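[handdemo-users] Re: garment folding, one gripper or two?

From: Iestyn Beddoe
Date: 16 March 2018
To: handdemo-users

Doğukan Kırmızıgül wrote:

> We are about to start on clothes at Wekach and I can't decide between
> handheld grippers and driving the arms remotely. Our remote rig is fine
> for blocks and cups but the operators hate it for anything soft. Before
> I spend money: how did you do the bedroom folding set at Lultudar? One
> hand or both? And do you keep the bad folds?

Sorry for the slow answer, in between two builds here. Quick version first, then details under your questions.

Short version: handheld, both hands, keep most of the bad ones. We got 430 usable demos out of the bedroom work. Same operators on the remote rig managed 50 in the same number of days, and I wouldn't train on half of those. 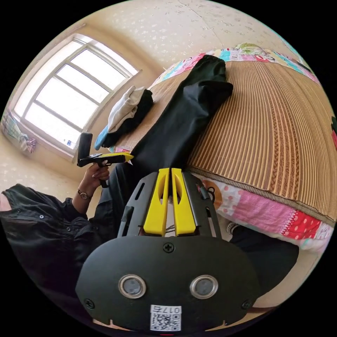

On one hand or both: both, for anything longer than a T-shirt. We tried single handed at first to save on sync headaches. Bad idea. You end up dragging the cloth against the bed and letting friction do the job of the second hand, and then the policy learns that and falls apart on a slick sheet. A woven straw mat over a quilt is about as grippy as bedding gets, so if you only ever demo on one of those you will fool yourself. Long black things laid diagonally are the ones I'd practice on, they need a real decision on where to grab.

Sync, if you go with two: start both recorders, then do a clear open-close with both hands together before touching anything. Use that to line up the streams. Mullis wrote a script for it, I can send it if the link in the July thread is dead. Do it at the end of the take too, drift is small but its there. 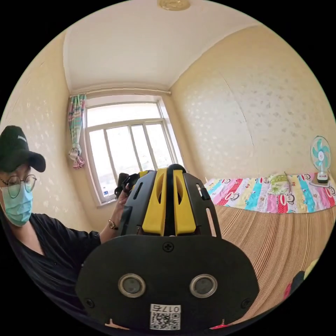 REMOTE CONTROL VS HANDHELD

Your operators hate it for soft stuff because they can't feel the cloth. Ours squeezed everything to death. With the gripper in your own hand you get the tug through the trigger and you slow down without thinking. The motion comes out closer to how a person folds.

Cost of that — people move in ways the arm can't. Reaching way behind the shoulder, flipping the wrist over, walking while folding. We replay every take against the arm's joint limits the same evening and throw out what doesn't reach. Lost a lot in week one, hardly any later. Tell people to plant their feet once the garment is gripped, elbows in, no heroics with the wrist. I made a new person do 16 practice folds before any of theirs counted. Felt harsh, was worth it.

Still use the remote rig for corrections. Policy runs, gets stuck, operator takes over for a few seconds, hands back. Those short bits are worth more per minute than full demos. Save them seperately and tag them.

GRABBING

Biggest source of junk for us. Dark cloth on top of dark cloth is nasty, the wrist view just gives you a black blob with no edges in it. Two things helped:

Pinch an end, cuff or hem, something with thickness. Not the middle of a panel.

Pause after closing, before the lift. Half a second is plenty. Gives the model a clean moment between "closing" and "moving" and makes the labeling way easier.

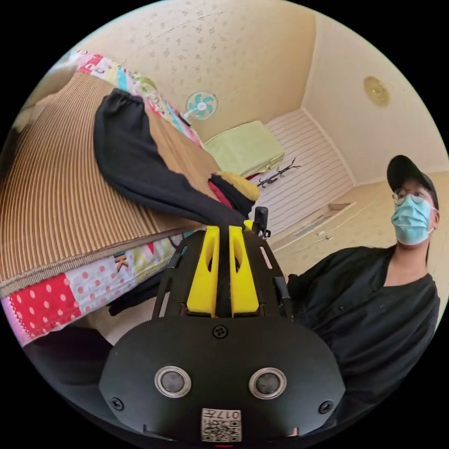
Caldeira asked off list whether the pause ends up in the learned behavior, so that the robot just stands there holding a sleeve. It does, a bit. We trim it down afterwards for training and leave it alone in the raw files. If you skip the trimming you get a policy that hesitates, and once in a while one that never starts again. So trim.

BAD FOLDS

Keep them if the person recovered. Slipped, regrabbed, finished: keep. That is the stuff you can't get by asking for it, we tried staging slips and they look staged. Gave up, dropped it, walked off: separate folder, don't delete. Anything where a free hand comes in and fixes the cloth is out, no discussion. People do it without noticing, esp. tired. Check the last takes of the day first.

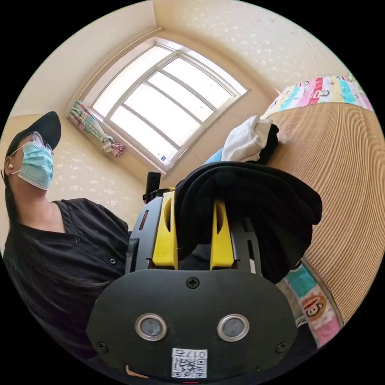 Also don't reset to the same starting pile each time. Ours got too neat by the second day, everything square to the mattress, and the policy was lost the moment a shirt was thrown down any old way. Now whoever is resetting drops the garment and leaves it how it lands. Change the order in the stack as well. And move yourself, don't start every take from the same side of the bed.

Batch size on our side is 32 if you want to compare runs, nothing clever. Chunk length matters more, will dig out the numbers when I'm back at my own desk.

Can you say which garments you start with? If its towels, ignore most of this and just go, towels are easy.

Iestyn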